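Barkorgate WG-2 Two-Finger Gripper with Wrist Camera Mount

Item status: in stock
Sold by: Zundham
Page updated 27 February 2022

Overview

The WG-2 is an electric parallel gripper for small tabletop arms. It is supplied with flat black fingertips and a bracket that places a small color camera behind the fingers, looking out along the approach direction. Both fingertips stay in view when the gripper is open, so the camera can be used for alignment as well as for finding the part.

The gripper replaces the WG-1. The bolt pattern at the wrist is unchanged. The cable exit has moved to the rear, and WG-1 owners will need the longer lead, sold separately.

Bench comparison

Zundham ran the WG-2 against the older WG-1 and the Trurholm P4 in January. All three were fitted to the same arm and run from the same Ji motion controller, with the same approach speed. The parts were small wooden cubes in plain colors, placed on a matte tabletop with no markings. Each gripper made 500 pick attempts. A pick counted as good if the cube was lifted, held for the length of the move and set down without turning in the fingers.

The cubes were set out at different distances from the gripper, including positions close beside one finger. Close positions are the harder case for any wide-opening gripper. The arm has to back off and shift sideways before it can come down over the part, and a controller that plans from the camera alone will sometimes push the cube with the outside of the fingertip.

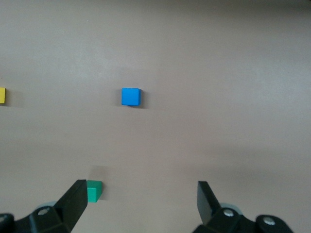

Camera placement accounts for most of the difference between the WG-1 and the WG-2 in this test. On the WG-1 the bracket sits to one side, and the far finger hides part of the work area during the last stage of the approach. The WG-2 bracket is centered. Parts very near a fingertip can still be partly hidden, and parts at the side of the view may show only one face. For these the controller should be set to move back and look again before closing.

The WG-2 failed on 15 attempts. Most were near-finger starts where the second look had been turned off. The P4 closed faster but turned more cubes in the grip, which we put down to its softer pads. Pads and fingertips are not interchangeable between the two makes.

Focus is fixed and set for the work surface. The fingertips will look slightly soft in the image at this setting — this is normal and does not affect color detection. Do not adjust the lens to sharpen the fingers.

Controller notes

The WG-2 works with Ji controllers directly. Other controllers need the serial adapter. Finger position is reported back at all times, grip force only while closing. Color thresholds should be set under the lighting that will be used for the job, as side faces and top faces of the same part can read differently.

Service

Check the finger screws after the first day of use and every 3000 cycles after that. Fingertips can be changed without removing the gripper from the arm. Run the homing routine after any fingertip change.

In the box

Gripper body with fingertips fitted
Camera bracket and camera
Rear-exit cable
Hex key
Printed setup sheet

Price: $279
Spare fingertips are sold in pairs. The serial adapter is listed under Accessories.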